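From: Dumisani Nkuna
To: shared-stations list
Subject: Re: draft good practice notes, handheld gripper work, section 3

Hi all,

Thanks for the mountain of replies on section 3, I've read every one of them over two cups of tea and a sad muffin. I'll quote the bit I'm answering and then ramble underneath, as is tradition.

> On the marker rules: I still think we're over-writing this. The old
> Duvurari notes got by with one line ("keep markers clean and
> visible") and we all coped. My other worry is the people rule. If we
> say no bystanders near a station then half the sites on this list
> can't comply on a normal afternoon. Can we please have wording that
> works in a shared room? And who is going to check a cable every
> single take?
>
> Also, is 24 really the number of takes before a break? Felt long to
> me. My wrists say 24 is long.

Right, people first, that being where most of the grumbling was. I agree with you, mostly! The May draft was written by someone picturing a quiet lab with a door that shuts (it was me, sorry). Most of us are working in a big open room with desks and gear and other people getting on with their day, and a rule that everyone breaks by morning tea is worse than no rule. 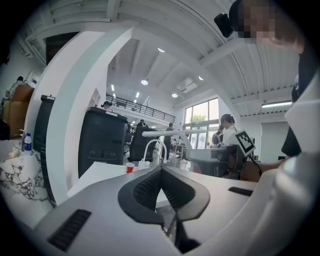

View from a gripper at a work station, other people at work further back in the room.

So my proposed wording for 3.1 is: "Keep a clear working zone of 90 cm in front of the operator and to either side. People outside the zone may carry on as normal. If someone steps in, stop, let them pass, and mark the take." The zone gets taped on the floor where the building allows tape. Where it doesn't (hello Bangash site, I know, I know, the polished concrete) use flat mats or agree on a couple of bits of furniture as the boundary and write that on the station sheet. And no calling out to the operator mid-take, please. Wave from the side or wait. I've jumped out of my skin more than once.

I'd also like a line in there about faces. Anyone who could turn up in a recording should know recording is on before it starts, so a sign at the door plus a spoken heads-up at the beginning of each block. Blurring afterwards is good and we should keep doing it, but I don't want it treated as a substitute for telling people. A few of you wanted that moved to the data handling section. I'd rather leave it in 3 where the operator will see it, and have the data section point back to it.

Next up, props and the reset between takes, which got two replies and deserved ten. My gripe is that "reset the station" means something different to every person who reads it.
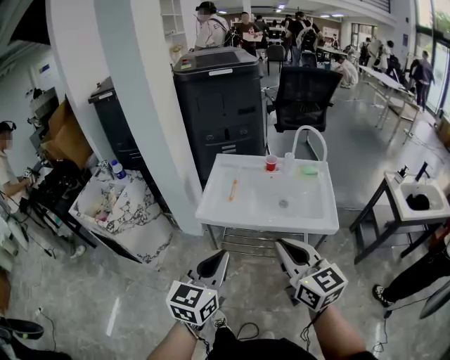 The reset rule should name the props, say how they start, and say what counts as part of the station, and all of it should fit on one card that stays with the job. We had a long argument at Dernano over whether a cup that's tipped over but still in the right corner is "reset". I say no, set it upright if the card says upright. For a sink job the card could read something like: red cup back left, clear cup to its right, green sponge further right near the back edge, drain left uncovered. Four short entries and anyone can do it, including someone who's only walked in that morning. If you want variation between takes (and you should want it, otherwise you get a very tidy and very useless set), put the variation on the card too, as allowed positions, so it's on purpose. And neighbouring sinks and counters aren't yours to raid. If a sponge goes missing, log it and get the spare from the kit box. Don't pinch one from the next station over, you'll wreck their card as well as your own.

On cables, yes, I'm keeping the check, but not every take. I've changed it to the start of each block and after any stumble or snag. The test is simple: both arms out at full reach, then both down by your sides, and the cable shouldn't pull tight or drop where you could tread on it. Floor cables belonging to other gear get a cover or get moved before you start. If you can do neither, shift the station. I'm happy to be shouted at about this one but I won't be budging much.

Markers: I hear you about the Duvurari line, and I did like how short it was. The trouble is that "visible" to a person standing there and visible to the software are two different things. Compromise wording is "Wipe marker faces at the start of each block. Replace any face with a scratch, a lifted corner or a bubble. Don't hold the tool by the marker." That last one is from me watching people pick a gripper up off the bench by the cube, which makes me wince every time.

And the break number. Fair cop on 24. It came across from an old Okton job sheet, where the takes were short, and I never questioned it. Counting takes is the wrong approach anyway when one job is a quick pick-up and the next is a full wash and stack. I'd go with a time limit instead, so 40 minutes of holding the grippers at most and then put them down properly, on the stand. Sooner if your wrists are talking to you. No site lead gets to overrule that.

Still open, and I'd love opinions on these:

Do we want running water allowed at sink stations or dry only? I lean dry only for this version.

Who signs off the card when two sites share a job?

Is it "station" or "bench"? The draft uses both and it's driving me batty.

Reply on the list please and not just to me, I lose things. I'll fold in whatever comes back and post a clean copy of section 3 with the changes marked.

Cheers,
Dumisani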